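Cadeo at Arport: Who Does the Work When the Robots Arrive?
Project report, Work and Technology course
Grethe Frandsen

4. What we found on the floor

The plan Arport gave its staff in March was short. Grippers worn on the hands would be used to record ordinary tasks, the recordings would go to a system called Cadeo, and in time Cadeo would take over the dull parts of the job. Management told us the same thing when we started the project. Their figure was 800 recordings before anything could be judged, and they expected the staff to "hardly notice."

I did not find that people hardly noticed. I talked with 5 employees, all of whom had worn the grippers for part of their shift. Two of them liked it, mostly as a break from their usual duties. The others described a job that had become slower and stranger. You reach for a thing you have reached for a thousand times, and now you have to do it with plastic jaws, at a pace the recording can use. One woman told me she had stopped trusting her own hands by the end of the shift – she kept expecting them to be wider.

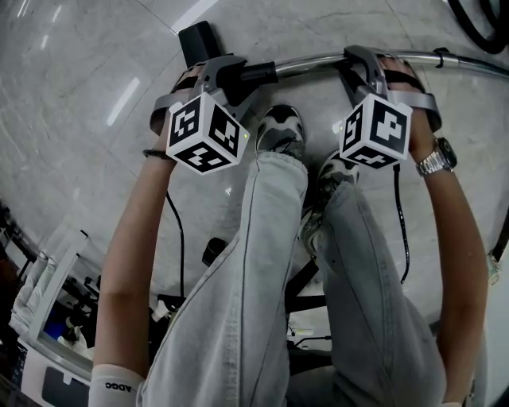
Management calls this "demonstration work" and treats it as light duty. I think the name does a lot of the lifting. Demonstration work has no line in the pay scale, and when I asked who had decided that, I was sent to Bach, the firm that runs the recording side. Bach sent me back to Arport.

There is also the question of what counts as a good recording. Takes are thrown out if they are too slow or if the hands wander. The staff are told how many were dropped but rarely which ones, so they can't correct much. An older system, Hundulero, was brought in with similar promises and retired after two years. Three of the people I spoke with brought it up before I did.

4.1 Limits of what I can say

My group is small and I chose it from people who were willing to talk, so the complaints may be louder here than in the whole workplace. I was not allowed to see Cadeo's test results. I can't say if the system will work, and I have tried not to guess.

What I can say is that the change so far has been extra work for the people it was supposed to help. The saved hours are all in the future tense. The recording hours are on this month's schedule – and two of the five told me they had swapped shifts to get out of them.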